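Quinientas veces el mismo cojín

Enseñar a dos brazos a ordenar un sillón exige una cantidad de repeticiones que pocos presupuestos contemplan. El equipo de Lultero lleva desde abril registrándolas.

5 de julio

La tarea cabe en una línea de la hoja de protocolo: «Recoger el cojín rosa del sillón y volver a colocarlo». La ejecutan dos brazos articulados con pinzas de dos dedos, dirigidos por una operadora que reproduce con sus propias manos cada movimiento en un par de brazos maestros. El sistema graba posiciones articulares, apertura de pinza y vídeo de varias cámaras, una por muñeca y otra en la cabeza. Cada ejecución completa recibe el nombre de episodio. El objetivo de esta campaña son 500.

El proyecto se llama Follness y lo dirige Apolline Maillard. Su punto de partida es conocido en el sector: las políticas entrenadas por imitación se comportan bien con objetos rígidos y empeoran en cuanto el material cede. Una caja tiene aristas y una pose definida. Un cojín, una manta o una toalla adoptan una forma distinta cada vez que se tocan, y la pinza tapa buena parte de lo que la cámara de muñeca necesitaría ver.

«En el último tramo del agarre la muñeca ve casi solo tela», explica Maillard. «El modelo tiene que aprender a cerrar los dedos con esa información y con la lectura del motor. Por eso no descartamos los planos en los que el objeto lo ocupa casi todo.»

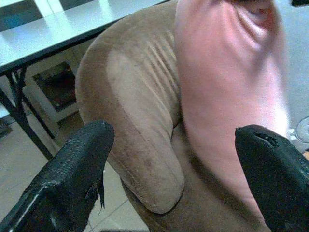 Thitima Chaiyaporn discrepa en parte: a su juicio, la cámara de muñeca está sobrevalorada en las tareas con textiles, y un buen sensor de fuerza en la yema ahorraría la mitad de los episodios. Maillard admite que la comparación está pendiente. Follness trabaja sin sensores táctiles por una decisión de coste tomada al inicio, y cambiar la instrumentación a mitad de campaña obligaría a separar los datos en dos conjuntos que no se podrían mezclar sin correcciones.

Qué se considera un buen episodio

El protocolo distingue entre episodio limpio, episodio con recuperación y episodio nulo. El limpio llega al final sin interrupciones. En el segundo caso la pinza pierde la tela, o la toma por un punto inadecuado, y la operadora corrige sin detener la grabación. El nulo se descarta: un fallo de sincronía, una cámara desconectada, un brazo que alcanza su límite articular.

La categoría intermedia es la que más discusiones ha generado. En las primeras semanas los episodios con recuperación se eliminaban. La política resultante repetía con soltura la trayectoria ideal y, ante el menor resbalón, continuaba el movimiento con la pinza vacía. Desde mayo se conservan, etiquetados con el instante en que comienza la corrección. Daranee Boonchu, responsable de la anotación, calcula que revisar una sesión de 16 episodios le ocupa más tiempo que grabarla.

«La marca temporal es la parte delicada», señala. «El operador percibe el fallo antes de que se note en el vídeo. Si anoto cuando lo veo yo, llego tarde.»

La solución adoptada fue un pedal. La operadora lo pisa al advertir el problema y Boonchu ajusta después la marca sobre la curva de corriente del motor.

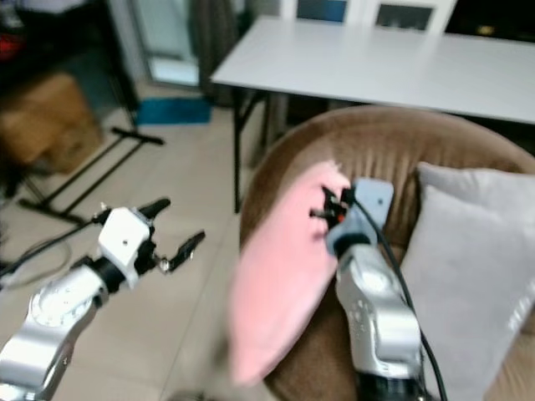

Dos brazos, una tarea

El agarre puede resolverse con un solo brazo. La decisión de grabar siempre con ambos responde a la coordinación: mientras uno sujeta, el otro debe mantenerse próximo y abierto, disponible para un segundo punto de apoyo, sin invadir la trayectoria del primero. En los datos, ese brazo en espera también es una acción. Si se omite, el modelo lo deja inmóvil en cualquier postura o lo mueve sin criterio.

Tassanee Sombatkul, que ha teleoperado la mayor parte de las sesiones, trabaja en turnos de 13 episodios seguidos de una pausa. Por encima de esa cifra, el equipo observó que las trayectorias se acortaban y las velocidades de cierre aumentaban. La fatiga quedaba registrada como si fuera una preferencia, y el modelo la imitaba.

También se controla la variación. Antes de cada episodio se modifica la posición inicial del cojín según una lista generada al azar: apoyado en el respaldo, tumbado, girado, con una esquina doblada. El sillón se desplaza unos centímetros entre bloques. El resto del entorno se deja como está, con la intención de que el modelo no dependa de un fondo neutro que después no encontrará en ninguna vivienda.

El terciopelo acanalado del respaldo plantea una dificultad propia. Sus surcos cambian de tono según el sentido del pelo y la dirección de la luz, de modo que una misma zona puede parecer otra en dos episodios consecutivos. La segmentación automática, entrenada con superficies lisas, confundía algunos surcos con pliegues de tela.
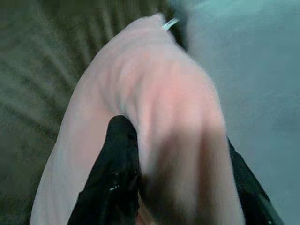
Tela rosa junto a los dedos de la pinza, desde la cámara de muñeca. Proyecto Follness.

El desenfoque por movimiento recibe un tratamiento similar. La primera versión del filtro de calidad, adaptada de la herramienta Hendance, rechazaba cualquier secuencia con nitidez inferior a un umbral. Eliminaba así los momentos de mayor velocidad, que coinciden a menudo con el levantamiento. El filtro actual solo actúa cuando la pérdida de nitidez persiste con los brazos parados, síntoma de un problema de óptica.

Lo que queda por grabar

A la fecha de cierre de este número, Lultero disponía de 300 episodios validados. Con ellos se ha entrenado una política preliminar que se evalúa en el mismo puesto. Maillard prefiere no publicar tasas de éxito hasta completar el conjunto y repetir la prueba en Thongdee, un segundo local con otro mobiliario y otra iluminación.
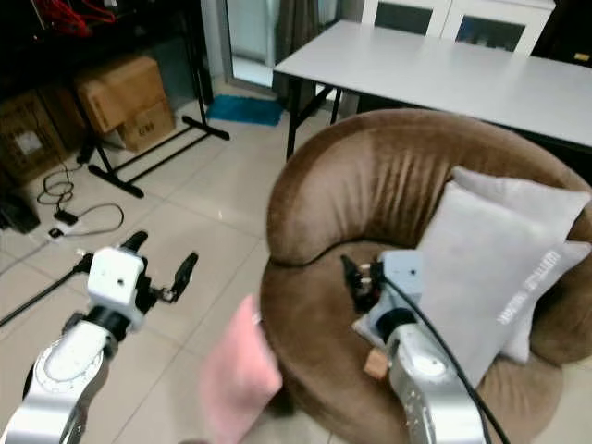 Somkiat Rojanasak

La segunda fase incorporará cojines de otros colores y una manta. El orden de captura ya está fijado: primero los objetos de tamaño parecido, después los que exigen el uso simultáneo de ambas pinzas. Boonchu ha pedido que el pedal se sustituya por dos, uno para el inicio del error y otro para el final de la corrección, y que el cambio se aplique antes del primer episodio de la nueva serie.

Los datos se almacenan sin comprimir durante la campaña y se convierten al formato de entrenamiento al cierre de cada bloque. El equipo conserva también los episodios nulos, en un directorio aparte, para ajustar con ellos el detector de fallos de sincronía.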